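Sorting small boxed items on a table

1. Clear the table and wipe it with a barely damp cloth. A plain white top shows up crumbs and torn foil.

2. Lift boxes out singly and set each down flat, label upwards. Tipping out the whole drawer dents the corners of thin card.

3. Group by length first, then by contents. Gum and sweet packets go together; matches are stored elsewhere.

4. Leave 20 mm between rows so that a box can be picked up by its long sides.

5. Check the date on each end flap. Opened packets go at the front.

6. Return the rows to the drawer in the same order. A tray 265 mm wide takes 2 rows of flat packets. Stand any remainder on edge along the back.
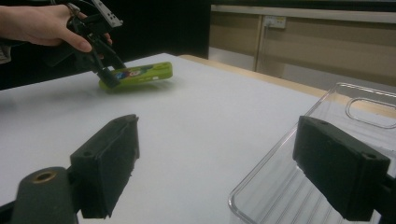
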